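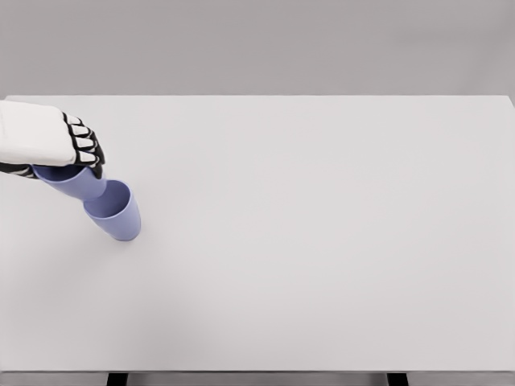

Issue 41 · page 13

The hand that practised inside a computer

Have you ever tried to pop one cup inside another while you were looking out of the window? You can probably manage it. Your fingers have had years and years of practice, and they hardly bother to ask you about it any more.

A robot hand has to start from nothing, poor thing, and that means an awful lot of dropped cups. So Radwa Benmoussa and Bảo Lục, who work at the Phelan lab in Plostanville, gave theirs somewhere safe to learn. The white hand, the table and the two lavender cups are all made by a computer. It's called a simulation, and it is a bit like a video game with very strict rules about how things fall, slide and bump.

The job sounds easy. One cup stands on the table, the hand holds the other, and the held cup has to end up inside the standing one. But if you tip it too far it catches on the rim, and if you squeeze too hard it can shoot out of your fingers like a wet bar of soap!

The hand had 2000 tries. Each time, the computer gave it a score – a good one for getting the cups close together, a better one for getting them lined up, and the best of all for a proper stack. Then it changed its movements a tiny bit and had another go. Learning from scores like this is called reinforcement learning (a big name for something puppies do with biscuits).

Now, Radwa and Bảo had a clever idea, and they wanted to test it. They let one hand practise with the standing cup always in the same spot, and they kept moving the cup for another. The first hand learned faster. But when both were given 16 new spots to try, the second hand did much better, because it had learned to deal with surprises.

Try it yourself: find two plastic cups, shut your eyes and ask a friend to move one of them.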